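Kitchen helper wanted, Chala guest house

We look for a person who likes to cook simple food and can stay with us from July. You will prepare breakfast and soup for our guests, 5 mornings in the week - the start is at half past six.
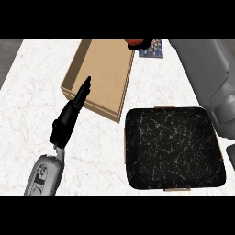

Experience in a restaurant is welcome but we can also teach you. You get a room, all meals and 187 euros per week. Please write a short letter to Ruben Vanhove and tell us which languages you speak.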